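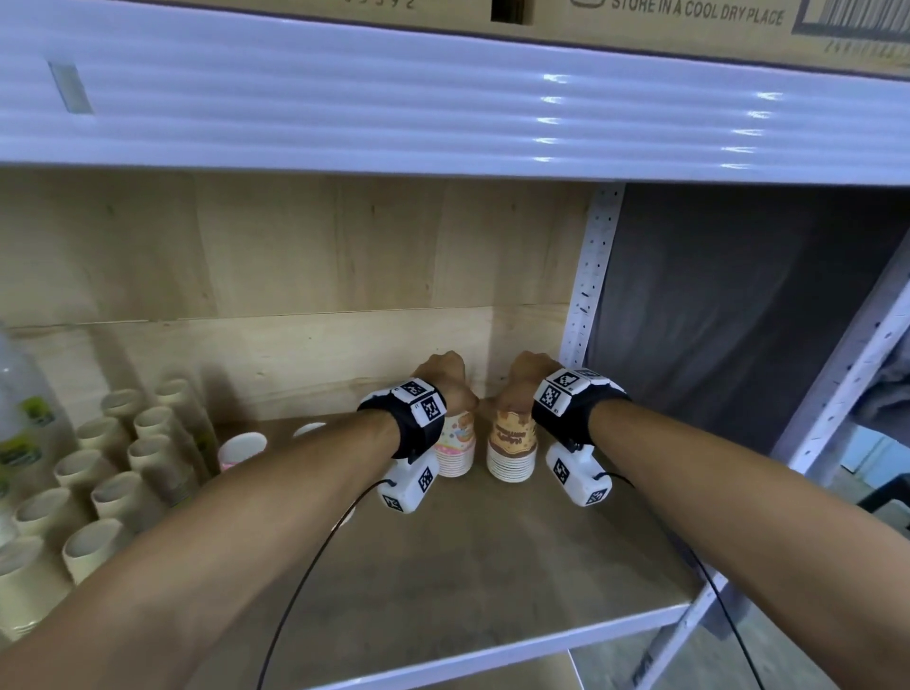

Store shelving, Fildale kitchen

Ticket 925
Opened: 7 December 2022
Site: Fildale
Product: Flotow yoghurt cabinet
Status: closed

Problem as reported
Yoghurt comes out thin on the bottom rack and sets properly on the top one. Three batches affected. Same milk, same starter and same recipe as at our other kitchen, where there is no trouble. The cabinet has been in use since August. The display shows the set temperature all the way through.

First reply from Kandalwood support
Please confirm the batch size, the number of racks in use and how long the milk is left to cool before the starter goes in. Please also check that the fan can be heard with the door shut.

Site reply
A batch is 186 small pots on 4 racks. The milk is cooled in the pan until the probe reads 43 degrees. The fan can be heard. The door seal looks fine and holds a strip of paper all the way round.

Support
The bottom rack may be too full for air to get past the pots. Run a half batch with gaps between the pots, and put a probe in one pot at the top and one at the bottom. Write down both readings every hour.

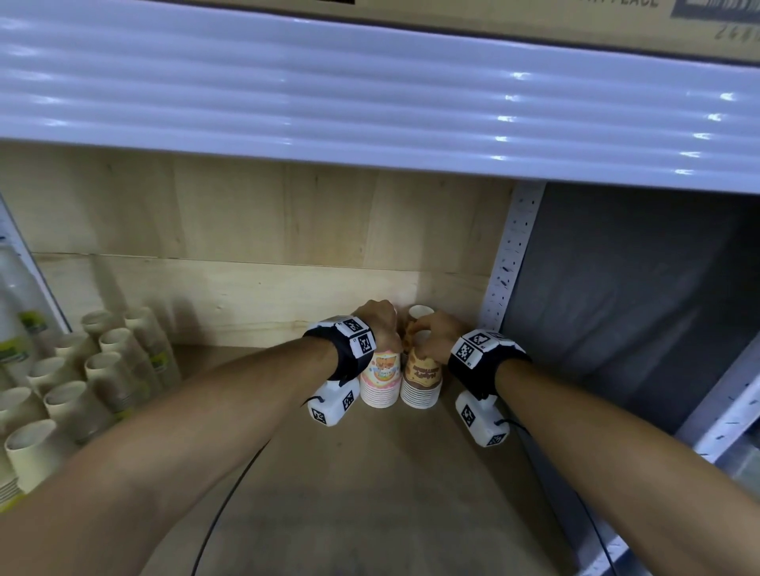 Half batch run overnight. After the first hour the bottom pot was 3 degrees cooler than the top one, and it never caught up. We also set some of the same milk in paper cups, to see whether the glass was slowing things down. The cups live on the shelf in stacks against the back wall, so they started at room temperature like the pots. They came out thin on the bottom rack as well, so we have ruled out the glass.

Support
Take out the bottom rack and look at the air guide behind it. On the Flotow it can be pushed flat when a rack is put in at an angle. It should stand clear of the back panel.

Site reply
The guide was flat. Bent it back by hand and ran a full batch. Top and bottom now read the same after over two hours. All set, though the bottom rack is a bit more sour than we would like.
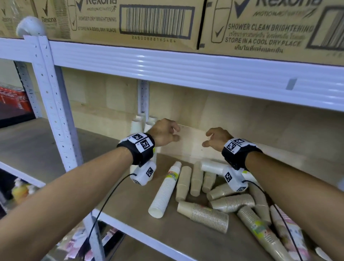
Starter storage. The sachets come from Tkachenko and had been left out of the fridge on delivery days. "STORE IN A COOL DRY PLACE" is good enough for what comes in the Rexona boxes on the top shelf, but the Tkachenko sachets say to keep chilled. They now go straight into the fridge when they arrive.

Support
Thank you. For the sourness, take the pots out half an hour sooner and chill them at once. A replacement air guide has been posted in case the old one bends again.

Site reply
Part received and fitted. Please close.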